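## 6. When a gripper won't let go (or won't hold on)

Revised 2/11/18

Sooner or later one of your Faltano hand grippers will drop a corner of cloth or, more worrying, keep its fingers shut after you have released the trigger. Please don't feel bad when it happens – the steps below take a few minutes and settle most cases.

**Caution:** Never pry the fingers apart with your own fingers. They can spring back when the fault clears.

1. Stop pulling and lower the cloth onto the bed, so there is no weight on the jaws.

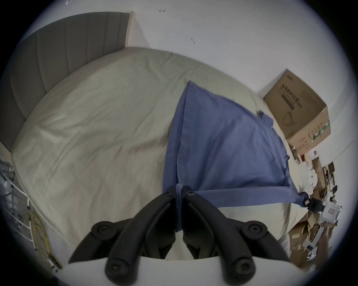
2. Release the trigger fully and wait 20 seconds. A jaw that has overheated will often open by itself in that time.
3. If it stays shut, switch off at the handle and ease the cloth out sideways, a little at a time.
4. With the power still off, look over the finger joints for lint, and check that each screw is snug.

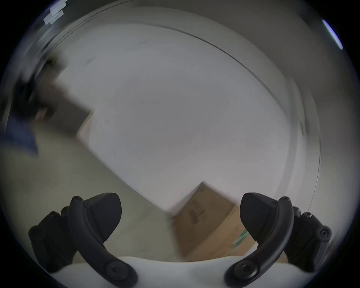
Satish Pathak writes that he would put the lint check ahead of everything else, having had two stuck jaws in January that both came down to a plug of fluff in the joint. We're happy for you to do it in that order, provided the power is off first.

5. Switch on again and open and close the empty jaws a few times, then lift a light garment by two corners and hold it still. 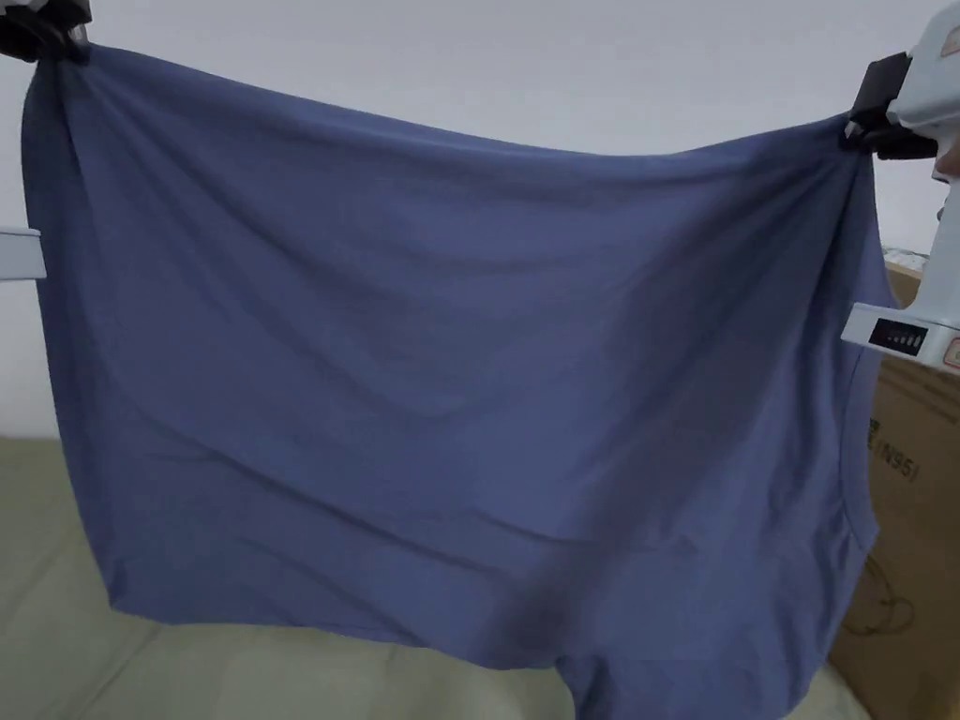 **Can I keep working if only one gripper is faulty?**
Please stop both. The good one will go on pulling against the stuck one, and that is how cloth gets torn and wrists get twisted.

6. If the fault returns, write down error code 90 or 800, whichever shows in the Skillel log, and set the gripper aside until it has been looked at.

**Note:** Clear both grippers off the bed before you restart a session, and leave the cloth where it lies.
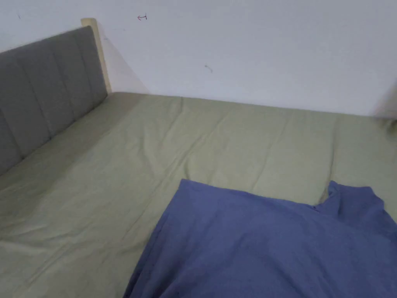 *Fig. 6-4. Bed clear of grippers, blue cloth left in place.*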